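Guides > Old PCs > Moving to a new drive > Part 3: Cloning and first boot

Part 3: Cloning the old drive and booting from the new one

If you've come straight from Part 2, you should have your old hard drive still inside the PC, your new solid state drive hooked up through a USB adapter, and a backup of anything you'd cry over. If you don't have the backup, go and make it now. I'll wait.

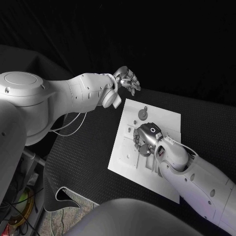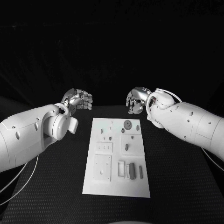 Two white arms, a white board and a dark tabletop (both pictures).

I'm using the Vadix cloning tool for this part. I tried Otomari first, and it did the job fine, but it kept asking me to sign up for things and I got tired of closing the windows. If you already own Otomari, the steps are close enough that you can follow along. The buttons just have different names.

Before you start

My old drive had 81 GB of stuff on it and the new one holds 260, so I had plenty of room. You need the USED space on the old drive to fit on the new one. The total size of the old drive matters less, though Vadix does get fussy if there's one big partition and you haven't shrunk it (see Part 2, step 6).

Close your mail, your browser and anything that syncs files in the background. I forgot the sync program the first time and ended up with half a folder of photos on the clone.

1. Plug the PC into the wall if it's a laptop. Turn off sleep in the power settings, and the screen saver too while you're in there.

2. Open Vadix and pick Clone Disk from the left side. Don't pick Copy Partition - it sounds like the same thing, but it leaves out the little boot partition and the new drive won't start.

3. Choose your old drive as the Source. Check the size and the model name, not just the drive letter.

4. Choose the new drive as the Target.

CAUTION: Everything on the target gets wiped. Stop and read both names again, out loud if you have to. I once had an external backup drive plugged in at the same time and came within one click of losing six years of tax papers. Unplug every other drive you don't need!

5. Tick the box for Align for SSD. Leave Sector by Sector empty. That one copies all the blank space as well, and it takes forever.

6. Click Next, then look at the layout on the screen. You should see the same partitions in the same order, with the main one stretched to fill the new drive. If there's a gray block of unused space at the end, drag the edge of the main partition over it.

7. Click Start and go do something else. The progress bar on mine sat at 9 percent long enough for me to eat lunch and then shot along. When it gets to 100 it still needs a minute or two to check the boot files, so wait for the word Finished.

Note: If you get a read error, the old drive may be on its way out. Cancel, run the disk check from Part 1, and try again. If it fails in the same spot, skip cloning and do a clean install (Part 5).

Swapping the drives

8. Shut down all the way. Restart doesn't count, and neither does sleep.

9. Unplug the power cord and hold the power button in for a few seconds. On a laptop, take the battery out if it comes out.

10. Touch something metal on the case, then remove the old drive. Mine was in a Pacheco tray with four tiny screws, and I put those in an egg cup so they wouldn't roll away.

11. Fit the new drive in the same slot and push the connector straight in. It should slide home without much force. If you're shoving, it's crooked.

CAUTION: Don't boot with both drives connected yet. Windows can get confused by two identical disks and may take one of them offline.

First boot

12. Put the power back and switch on. The first start can be slow, so give it a while before you decide it's broken.

13. If you see No Boot Device, go into the BIOS setup and move the new drive to the top of the boot list. On my old Kirkcombe tower that's F2, then the Boot tab. Save and exit.

14. Once you're at the desktop, open a few files and turn sleep back on.

Keep the old drive in a drawer for at least a month before you wipe it. I found a missing font folder on mine in the third week - no idea how I'd managed that, but I was glad I still had it.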